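Clirimis Fairground Banner Mast, Model 456

The Model 456 is a freestanding mast for banners, pennants and event signs at fairs, parades and outdoor festivals. It is sold by Karkell as a kit: base frame, two-section mast, crossarm, halyard and hardware. Ballast is not included.

Specifications
Mast: galvanized steel tube, two sections
Base: four-leg frame with leveling feet
Minimum ballast: 500 lb
Crossarm: aluminum, removable
Halyard: braided polyester
Setup crew: 2 people
Warranty: 9 years on mast and base, one year on halyard

Banners must be vented if they cover the full crossarm. Lower the banner when the site's wind limit is reached. The mast is not rated for lighting, speakers or guy lines shared with tents.

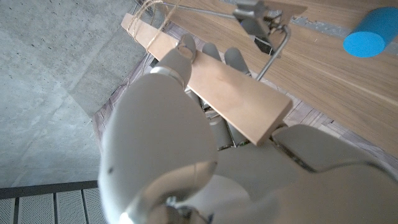 Hanging signs are fastened to the crossarm with the two steel clips in the hardware bag. Wood signs need a drilled hole at each upper corner, fitted with a grommet. Jute twine looped around a flat board, with the strands led upward, suits a light indoor booth sign but is not an approved attachment for this mast. Use the clips supplied or replacement set 2000.

Replacement halyards and leveling feet are stocked separately. For bulk orders from fair operators, contact Ravindra Solanki in the Karkell sales office.

Page revised May 3, 2023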